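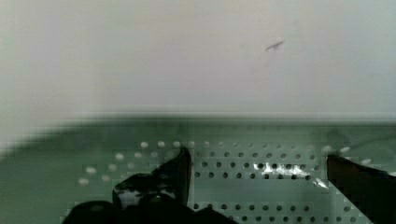
Subject: Re: Senate vote on renaming the reading room
Date: 11/24/24

On the staff and student list, someone in the library wrote:

> The student senate at Stustden has asked that the Collado Reading Room be
> called the East Reading Room starting in February. The resolution passed by
> 2 votes. As I understand it, the objection is to the speech Collado gave at
> the opening, which is printed in the room guide, and to the line about "men
> of letters" in particular. Does the senate have the authority to do this? And
> do we have to pull the guides? We have 200 of them in the supply closet.

To take the questions in order.

The senate does not name rooms. It can pass a resolution and send it to the building office, and the building office can send it on to the trustees or sit on it. That is in the student handbook under "Shared spaces." What the senate does control is its own bookings and its own printed material, so it can call the room whatever it likes on its flyers starting tomorrow.

The guides can stay where they are until the trustees say otherwise. I would not reprint anything before then.

On the speech itself, I went and read the whole thing, and I wish more people had before the meeting. It runs to four pages. The "men of letters" line is in the second paragraph. On the third page Collado argues that the room should be open to anyone in town with a library card, women and night-shift workers included, and says the college would be ashamed of itself later if it kept them out. The resolution quotes the first passage and leaves out the second. I don't think that settles the matter, and I can see why a student reading only the guide would be annoyed, but the senate had the full text in its packet.

The other argument made at the meeting was that Stustbridge renamed its hall last year and there was no trouble. Their hall was named for a donor under a contract that had run out. Ours was named by a vote of the faculty, and there is no end date on it.

There is a petition going the other way. It had 244 names when I looked last night, a lot of them alumni. The senate rules say a petition from 60 enrolled students forces a second reading, and alumni don't count toward that. If you have signed and you are enrolled, put your class year next to your name or the clerk will strike it.

My own view is that the name should stay and the guide should print the third page along with the first. The student paper, the Predent, has said it will run the full speech if someone types it up. I have done the first two pages and can send them to anyone who wants to do the rest.

Please keep replies on the list. I got several off-list after my last message and I can't answer them all separately.

> Also, is the room still closed for the carpet?

Yes, through the end of the month. Use the annex.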